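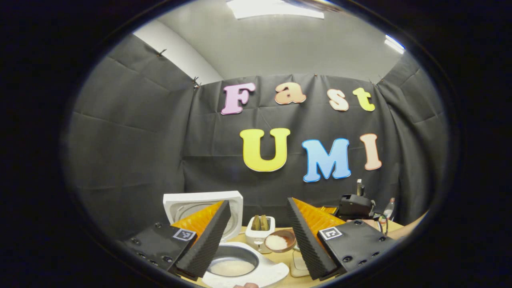 Foam letters and black cloth: dressing up a work corner

Several people on the second floor at Bretwood have asked how the black fabric corners are put together, so Nandini Poduval has passed along her notes. She has set up four of them and says the next one should take less than a morning.

The fabric goes up first. Buy it wide enough that each side of the corner is one panel, and leave extra at the bottom. The top edge is held with small clips and pins, and the spacing matters more than the type of clip. On her first try she put them too far apart and the cloth sagged by Friday. A hand's width between them has worked since then. Start at the back corners and work toward the front.

Creases are up to you. Cloth straight from the packet will show every fold, and a steamer from the supply room (shelf 9, next to the extension cords) takes most of them out if you do it after hanging. Ironing beforehand is a waste of time - the panels crease again as soon as you bunch them up to carry them. Plenty of our corners have been left wrinkled and it bothers some people and not others.

You don't need to go to the ceiling. Stopping short lets the overhead lights reach the table, and a plain wooden top stays bright enough to find things on. Please keep all cloth well away from light fixtures and vents. Lalit Nishad will come and check if you are not sure, and would like to be asked before the ladder comes out.

Then the letters. The cut-out foam kind comes in mixed pastel colors, and a bag of 200 costs less than having one sign printed. Lay your words out on the floor before you stick anything. There are never enough vowels in the color you want, so settle on a mix early and don't try to match. Two short rows fit a center panel better than one long one. Capitals hold their own from across the room, and lowercase is fine for a word people already know.

Foam is light, but the backing glue does not grip cloth for long. Nandini adds a loop of double-sided tape behind each letter and a single stitch through the larger ones. A slight tilt is hard to avoid on soft fabric. She marks a line with tailor's chalk, which brushes off afterward.

The remaining black cloth is on the roll in Room 322, along with two boxes of clips and what is left of the letters. We are out of the letter E and low on R. Please write down what you take on the sheet by the door, and put the good scissors back in the drawer.

Requests for more cloth go to Lalit at extension 3036 before the end of October. The Probert room is next on the list, and Nandini could use a second pair of hands for the back panel.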